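Grelport Robotics Board > Small outdoor robots > Driving by hand to teach lane keeping

Thread: How many laps do you drive before you let it copy you?
Started February 2026

mudflap_26
Right, I've finally got the rover to the point where I can steer it from the gamepad and log everything as I go - picture in, steering and throttle out, the usual copy-the-driver stuff. The software is Kuusisto with next to nothing changed. I've been taking it to the running track at Fallov because it's flat and the lines are lovely and clear, and so far I've got 26 laps saved, all in the same lane and all driven as neatly as I can manage.

Problem is, when I hand over, it goes beautifully down the straight for a bit, then drifts towards a line and just carries on drifting. No attempt to come back at all! It crosses into the next lane and then looks perfectly happy there, which is almost worse. Do I need more laps? Twice as many? Ten times? I don't mind driving them but my thumbs would like to know.

pottingshed
More laps won't hurt but I'd bet my lunch it's the neatness. If you never wander off, it has never once seen what you do about wandering off. Drive some scruffy ones. Let it slide over towards the left line, THEN start recording, and steer back to the middle. Same on the right. Don't record the sliding bit or you'll teach it to slide (ask me how I know).

tallboy_ted
Disagree a bit with pottingshed. Scruffy laps are fine if you're disciplined about the record button, but most of us aren't, and you end up with a heap of half-wobbles that you have to go through afterwards with the delete key. I did 300 little recovery clips last summer and had to bin a big pile of them because I'd pressed record too early. I'd sooner let the robot drive and grab the sticks when it goes wrong. Then you're only teaching it the bits it's bad at.

mudflap_26
Ooh, I can do the grabbing thing, there's a takeover button in the menu that I've never dared press. Does it save the moments before I grab as well?

tallboy_ted
By default yes, and you don't want those in the training set. There's a tick box for "keep operator frames only". Tick it.

pottingshed
Grabbing the sticks is great when you've got quick hands. Mine are not quick. By the time I've noticed, made up my mind and pushed the stick, it's halfway to the long jump pit and my correction is a great big lurch, and then the robot learns to lurch. Whichever way you go, mudflap, look at your steering plot. If you see tall spikes, that's you panicking.

saltmarsh
What speed are you driving at? And are you using the dead zone on the gamepad? I had a Godumura pad that sat slightly left of centre when I let go, and the robot copied that faithfully for weeks. I blamed the camera, I blamed the wheels, I rebuilt the front end. It was the stick.

mudflap_26
Walking pace, a brisk walk. Hadn't thought about the dead zone, will look tonight. Also a confession - I've been holding the stick over a tiny bit all the way round because otherwise it pulls to one side. So I suppose it's learnt my tiny bit too?

saltmarsh
It has, and that's fine as long as the pull stays the same. Change a tyre and you'll be starting again. Trim the pull out first, then record.

mudflap_26
OK, back from another go! Trimmed the steering (it was well off, sorry to everyone who had to read my moaning), set a dead zone, and did a session with clips of me bringing it back from both sides, plus some with the takeover button. 2416 frames kept after I'd cleared out the rubbish. One of them, from the rover's own camera, looking up the lane: 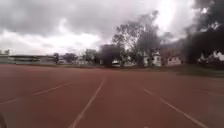
Lanternjaw wants to know whether all the laps were driven under the same sort of sky, because a set recorded on grey days can come badly unstuck the first time the sun gets out and throws shadows over the lines. Lanternjaw's own robot treated the shadow of a fence as a lane marking and followed it with great confidence.

mudflap_26
Fair point, and I haven't got any sunny laps in this lot. I'll do a set when the weather allows, morning and late afternoon. Anyway, the result: it now gets to the end of the straight on its own and it comes back when I nudge it off with the stick! The bend is another matter. It turns in too early and clips the inside line every time.

pottingshed
Told you. Scruffy laps.

tallboy_ted
You did both, so we can't say which one fixed it, can we? If you fancy it, train one on the recovery clips alone and one on the takeovers alone, same number of frames in each. I'd love to see that settled.

saltmarsh
Or it was the trim :)

For the bend, check how much of your data is straights. If most of it is, the thing has hardly practised turning. Throw out a chunk of straight driving, or go and drive the bends over and over. And watch when YOU turn in - I start early without noticing, so I put a cone on the grass and make myself wait for it.

mudflap_26
Just checked and it's nearly all straights, oops. I'll do bends on the next trip, with a cone, and I'll split the two lots of clips the way Ted wants. Can someone tell me if I should drive the bends in both directions, or will that muddle it?

pottingshed
Both. Mine only ever went anticlockwise and it couldn't turn right out of the car park.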